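About us

Hello! I'm Prasetyo Majimbun and I write most of the words on this site, as well as a fair bit of the code behind Baveo. We're a small software company called Flullach, and we make the bit of a robot that decides what to do next. Other people build the arms and the wheels (they're much better at it than we'd be).

Baveo is our planner. You give it a job in fairly plain terms, say "wipe the table", and it breaks that into steps a controller can follow: find the surface, pick a cloth, press down, move, check, go again. It sits between whatever perception you already run and whatever drives your motors, and it's quite happy to be told it got something wrong.

I started it after a long spell on warehouse software, where everything is a box and every box has a label. Cafés and pubs are so much messier, and I love them for it! A napkin never has the same shape twice, and shiny wood plays havoc with depth readings, so a lot of our week goes on the unglamorous question of where the table stops and the reflection starts.

We learn most of it from people. Our library has 2,014 clips of everyday table jobs, and each one gets split by hand into short actions using Fuvik, our labelling tool. Fuvik began as a script I was a bit ashamed of. It now has an undo button, proper shortcuts and its own issue list, which on 16/06/2022 finally dropped below one page. We had cake.

Wiping is the job I keep coming back to. Two hands, two crumpled napkins, a dark glossy tabletop with smears on it, and already the planner has to think about both arms at once.
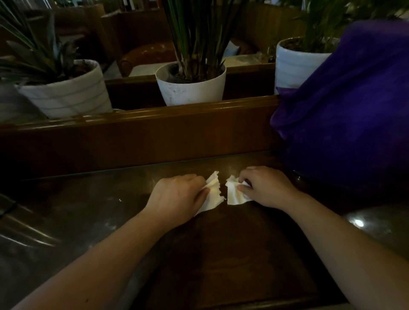 Does Baveo need a special robot?

Any arm that accepts position or velocity commands will do, and we've a simulator called Lecomte if you haven't got one yet.

Lecomte is free to download, by the way, and comes with 1,196 ready-made table layouts. If you try it and something falls through the floor, do write and tell me which layout it was. I read everything that comes in, usually with a mug of tea going cold next to the keyboard.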